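The Kitchen Behind the Wall: A Morning With the Head Cook at Flondemholm

The canteen at Flondemholm feeds a furniture works, a paint shop and, on good days, half the bus depot across the road. I came in through the delivery door a little after breakfast, when the porridge pots were soaking and the first trays of onions were already going soft, and the head cook put a mug of coffee in my hand before I had my coat off. She has run this kitchen for 12 years. She asked me to leave names out of it, hers included, since she says the whole crew would want a say in how they were described and we would be there until supper.

What I had come to ask about was the pair of robot arms that joined the line in February. They come from a small firm called Skelodska, and the software that teaches them their jobs is called Pai, so the crew calls the arms Pai too, both of them, as if they were one person with a long reach.

"I was against it," she told me, settling onto an upturned crate. "I'll say that plainly, because I said it plainly then. I had a picture in my head of coming in one morning and finding my people gone and a humming box in the corner. And I had good reason to be careful. I worked at a place in Juvville before this, where they put in a conveyor for the dishes and let two women go the same week. You don't forget that."

So before she agreed to anything, she went to the office and asked for it in writing that no hours would be cut in the first year. She got it. The letter is taped up inside the dry goods cupboard, at eye level, next to the allergen chart.

The work the arms do is small work. They open things, fetch things, set a pan where a pan is wanted, clear a board. On a full day the kitchen sends out 153 hot lunches, and she says people who haven't done it imagine that the hard part is the cooking.

"The cooking is lovely! The cooking I would do for free, don't tell them. It's the lifting and the opening and the putting down and picking up again. My wrists were finished. There's a man on my crew, a wonderful baker, who had got to the point where he couldn't grip a can in the cold months. He'd pass it down the counter without a word and one of us would do it for him, and we all pretended that was just how we did things."

He still bakes. The cans now go down to the other end of the counter, to the arms, and she thinks he stands a little straighter, though she laughed when she said it and told me I could put it down to the new shoes.

Not everything has gone smoothly, and she was generous with the stories. In the first weeks the arms were so slow that the crew would reach across and take the pan away from them, which stopped everything, because the arms halt when a person comes too near. Then somebody had to press the green button and wait. "We were terribly rude to it," she said. "You wouldn't snatch a pan from a new girl."

There was also the matter of where things live. A cook who has worked one station for years keeps the ladle wherever her hand expects it, and she doesn't think about it. The arms wanted the ladle in one place. There were six weeks of arguing about tape marks on the counter, and in the end they kept five of them and scraped off the rest.

Practicing where they can't burn anything

Something I hadn't understood until she explained it was that a new task is tried out on a computer first. Skelodska builds a kitchen counter on the screen, puts a few ordinary things on it, and lets the arms fumble there for as long as they need to. One of the crew, the youngest, has turned out to have a gift for this. She used to wash pots. Now she spends two afternoons a week at a desk in the old linen room, looking over the practice runs and writing notes on what a cook would do differently.

"She's fierce about it," the head cook said, with real pride. "She'll say, no, you'd never bring your hand in from that side, you'd knock the can. And they listen to her! They changed the way it comes at the cutting board because of her. She gets a better rate for those hours, too, I made sure of that."

We went in to see her, and she had a run open with a frying pan on one side of a marble counter and a blue and white can lying over on the cutting board, with one of the grippers closed in beside it.

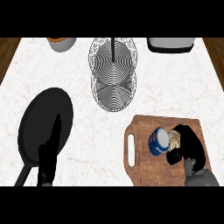
What she would still change

I asked the head cook what she would tell another kitchen, and she thought for a good while, long enough to get up and turn down a burner.

"Ask the people with the sore hands first. We had a meeting with the office and a meeting with the firm, and it was ages before anyone sat down with the baker. He knew exactly which jobs hurt. He could have given them the list in a minute."

She worries, too, about the quiet. When two people opened cans together they talked, and some of the best talk of the day happened over the dullest jobs. She has moved the vegetable prep to the big table so that everybody faces each other, and she has got the radio mended. She'd like the arms to be switched off on the day they make dumplings, which the whole crew does by hand, and so far the office has let her have that.

The agreement about hours comes up again next February. She has already asked for the meeting, and she means to bring the baker with her this time, and the young woman from the linen room as well. Then the timer went for the rice, and she handed me an apron and asked whether I knew how to peel a carrot.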